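Hi Viorica,

March update on the gripper purchase. Long one, sorry, there's a lot of money talk in it!

First the good news: the order with Pratden went through. Zhiqiang talked them into splitting the delivery, so we pay for 3 pairs now and the other 8 once the first lot has passed our checks. That makes 11 pairs in all, same as the plan you signed off on, and we keep some cash free over the summer (which Zorica in accounts was very happy to hear).

The part I got wrong in the budget is finger pads. I had them down as a one-time cost and they're really a supply, like printer paper. Ljubica went through our log and we've done 237 sessions on the current sets, so I finally have a decent number to plan from. I'd like to move the leftover travel money into a pads-and-screws line. Is that okay with you, or do you need a form from me?

I also looked at Fomico's quote again. Their grippers cost less up front, but the service contract is yearly and you can't skip it, and the spare jaws only come as a full kit. I'd stay with Pratden.

On the work itself, we're still on tableware in the apartment, mostly plates and bowls. Plates are the fussy ones. You want one pad on the outer edge and the other on the inside surface, and if there's a second plate underneath it takes some patience. 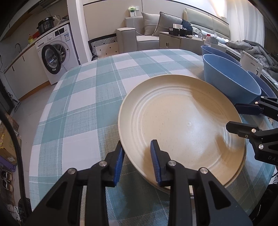 Storage is my other ask. Once the second lot lands we'll have more cases than shelves, and I'd like a lockable cabinet before then, plus a proper charging spot. Yiğit is getting prices and I'll send them over as soon as he has them.

Still open: the insurance paperwork, and whether shipping on the second lot comes out of this year's money or next year's. Zorica says next year's, I'd love a yes from you in writing.

Talk soon!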